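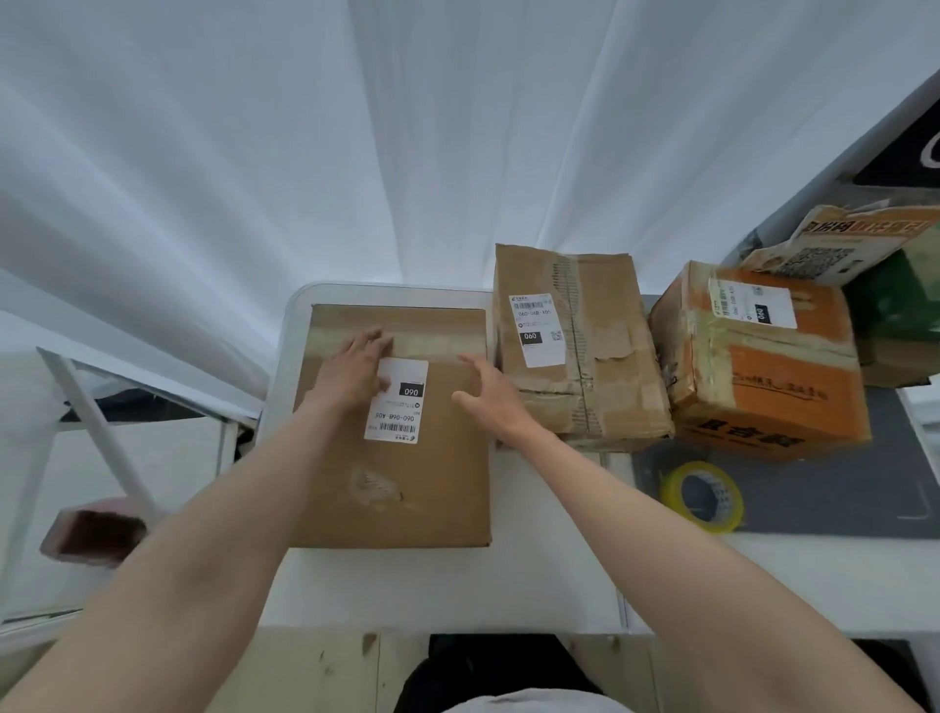
Harahap Parcel Handling Group, Department of Mechanical and Industrial Engineering

Figure 4. Manual parcel work at a table: hands on a taped carton, further cartons standing to the right with their shipping labels showing.

4. The open day at Dronden

4.1 Setting and purpose

The open day was held in July at the Dronden test hall. Two things were running: the Brarkard picking cell, which takes mixed parcels off a short belt and sets them on a table label up, and a manual table where the same job is done by hand. Visitors could watch both. They could also try the manual table, and most did.

We had not planned the day as a study. It became one when Ashley Horrocks noticed that people walked over to the cell, watched it for a short while, then went back to the manual table with different questions than the ones they had come in with. So we kept notes. What follows is taken from those notes and from the cell log. No interviews were recorded.

In all, 41 people signed in. Of these, 37 handed back the one-page sheet before leaving. The four missing sheets are not replaced or estimated in anything below.

4.2 The manual table

Visitors tended to expect the hand work to be the dull part. It drew the longest stops. The reason shows fairly well in Figure 4. A parcel is a simple object until a label has to be found and turned to face somewhere. In the figure the nearest label is upside down from the worker's side and partly under the fingers, the next one stands upright, and the third is upside down again on a scuffed printed carton. All three carry the same code, 060-06B-A05. Three cartons, one code, two directions.

For a person this is nothing much. For the cell it is most of the problem. Label direction decides which way the parcel has to turn, and the turn decides the grip. Grip first, then turn, is how we had set it up in the first version of the cell, and that was wrong. Many visitors saw this before we explained it. One asked why the robot "picks it up and then thinks". Fair question. The planner has been reordered since then, see 5.2.

The second thing that came out at the table was how much both hands do at once. One hand presses, the other comes in near the side. Visitors who tried the job with one hand, as we asked them to, slowed down a lot and began pushing cartons against their neighbors to get a hold. Several laughed at this. It is, though, very close to what the cell does with its single arm and we had been treating that pushing as an error in the logs. After the open day we stopped counting it as one. A push that ends with the parcel held is now logged as a push, full stop.

4.3 The cell during the visit

Brarkard ran in plain demonstration mode, meaning reduced speed, no operator override except the stop button. Waltraud Holzer had the stop button the whole day. She used it when a visitor leaned over the rope and once when the suction cup lifted a flap instead of a box.

The target for the day was 30 parcels per session. A session ended when the target was met or when the time slot ran out, whichever came first. We did not tell visitors the target, which in hindsight was a mistake, as people asked "is that good?" after nearly every session and got a different answer depending on who was standing there.

Failures fell into a few kinds, described here in words only. The table with the full breakdown is in the appendix.

Crumpled flaps. The cup wants a flat patch. A battered carton with dented corners and several layers of tape has flat patches, but small ones and not where the model looks for them. The cell tried the center, lost suction, tried the center again. Visitors found this painful to watch. So did we.

Tape. Translucent tape across the top of a carton reflects the hall lights into the camera and the label detector then reports a label where there is only tape. On the day we turned off one row of lights and the problem became smaller. It did not go away.

Printed cartons. Parcels reused from retail packaging have large lettering and colored bands on them, and sometimes a QR code of their own apart from the shipping label. The detector was trained mostly on plain brown boxes. It did poorly on anything orange. We had known this in general terms, but the open day gave us the first run with visitors bringing their own cartons, and those were nearly all printed ones.

Flat packages. A flattened package leaning on another parcel was not seen as a seperate object. The cell picked the pair, or tried to. No fix yet.

4.4 What the visitors said

The sheet had one open question: what would you change first? Answers were short. Most were about the labels. Put them all on the same side, was the common wish, in one wording or another. That is sensible and outside our control, the labels arrive as they arrive. Giltgate, who supply the parcels for our test runs, apply them wherever the packer happens to have space, and we have asked them not to change this for our sake. A cell that only works on tidy input would tell us little.

A smaller group wrote about the noise of the pump. We had stopped hearing it. It has been moved under the platform with a foam cover.

Some wrote about the table itself. The manual table had a mat on it and a roll of packing tape lying around, and people reached for the tape whenever a carton looked weak. Nobody had asked them to. The cell has no such step. If a carton is coming apart it either gets picked or it does not. Holzer's view is that a repair step belongs with a person and that the cell should only set such parcels aside. Horrocks would like the cell to at least report why it set one aside, so the person does not have to look twice. We tried the second version later on; results in 5.3.

Not everyone was positive. One sheet said only "slow". Correct, in demonstration mode.

4.5 Notes on running a demonstration as a source of data

A few points for other groups, in no special order.

Visitors change the parcels. They pick them up, turn them over, read the labels, put them back somewhere else. By the afternoon the starting layout on the manual table had little to do with our sketch. For a controlled trial this would be fatal. For us it was useful, as the layouts people left behind were messier than those we make ourselves. Ours lean toward neat rows even when we try for disorder.

Keep the cell log running from the moment the doors open. We started ours late and lost the first session, the one with the most failures according to everybody who was there. We can not use it. The session counts in the appendix leave it out.

Give the person at the stop button nothing else to do. Holzer was also answering questions for part of the morning. We changed this by noon.

Let people do the job by hand before they see the robot. Half of our groups went the other way round, by accident of the schedule, and their sheets are thinner. They write about the arm, its color, its speed. The groups who handled parcels first write about labels, flaps, grip. We did not assign groups to an order on purpose and so make no claim beyond this, but the difference was plain enough that the next open day will be set up hand work first for all.

Ask before anyone brings their own cartons what was in them. One had held flour. The cup filter needed cleaning twice.

4.6 Limits

One day, one hall, one cell. The visitors were mostly from logistics or from neighboring departments and knew what a picking cell is for. People from outside would likely ask other things. The manual table was not timed, so nothing in this section compares hand speed with cell speed, and the remark on one-handed work in 4.2 rests on our notes alone. Lighting was altered during the day, as said above, and sessions before and after the change should not be pooled. In the appendix they are listed apart.

The notes were typed up by Horrocks and checked against the log by Holzer. Last corrections to this section were made on December 22, 2020, after an error in the session numbering was found. The numbering in Section 5 follows the corected list.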